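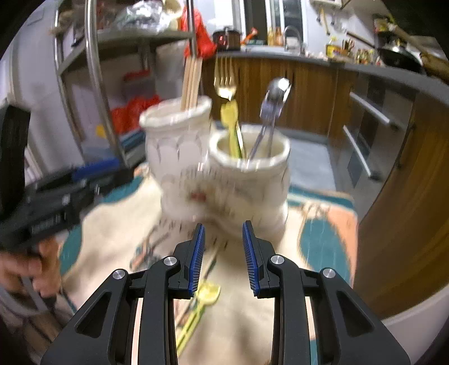 Fig. 1. Utensil task, view from the right-hand gripper, jaws open.

Unit 5: Collecting demonstrations with two hand-held grippers

Groups work in pairs. One student holds both grippers and performs the task; the other resets the objects and keeps the log. Swap after each block.

Task
Utensils start on the rug and finish in the double holder. The holder itself may be steadied with one gripper while the other inserts. Do not touch the holder or the utensils with your fingers during a take.

Before recording
Check that both jaws close fully and that the ridged pads are seated in the fingers. A pad that has slipped will still grip a chopstick but will drop a spoon handle. Run the Vevlow sync check with both grippers held still, and enter the result on the log sheet.

During a take
Begin with the jaws open and pointing at the objects. Approach at a steady pace – fast wrist movements blur the view, and blurred stretches are hard to label. A single take should contain one complete insertion. If a utensil falls, pick it up again and carry on; mark the take R (retry) in the log. Stop only if the holder tips over.

Starting positions
Change the positions of the utensils between takes. Include handles that point towards the holder and handles that point away. Small spoons lying flat on the rug are the hardest case and should appear in every block.

Data set size
The target is 160 takes per group. Last year's Grekham group submitted 121 usable takes, and their policy failed mostly on long, thin items, which were under-represented.

Upload
Copy the takes to the Kilent folder before leaving. Keep the original file names. The Morin script reads the log sheet and rejects any take without an entry.

For the report
State how many takes were marked R, and for which utensils. Compare 2 failed grasps in detail: jaw opening, approach angle, point of contact. Maximum length 5 pages, excluding the log. Reports are due at the end of May.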